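3.2 Onde o telemóvel dorme

Confesso que comecei este estudo convencida de que o problema era a luz do ecrã. Depois li as respostas de Mansilla e mudei de ideias — o que pesa é a distância entre a cama e o aparelho.

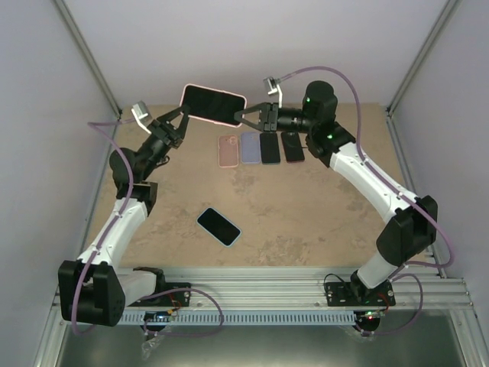

Pedimos a cada participante que anotasse, durante 12 noites, a hora de deitar e o sítio onde deixava o telefone. Em Sarnum quase toda a gente escreveu "mesa de cabeceira", às vezes com um ponto de exclamação!

Figura 4. Telemóvel com capa cor-de-rosa clara. 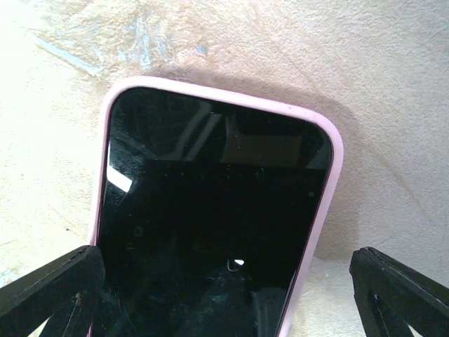 Recebemos uns 3000 registos, muitos preenchidos à pressa (eu também os preencheria assim às 2 da manhã). Os de Mitdale vieram mais completos, e foi com eles que afinei as categorias.

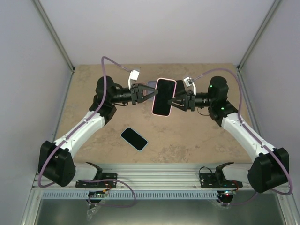

Quem o deixava noutra divisão dizia adormecer mais cedo, mas aqui vou com calma: são relatos dos próprios, e em setembro as rotinas andam todas trocadas. Volto a isto na secção seguinte, com os dados de Brirnico.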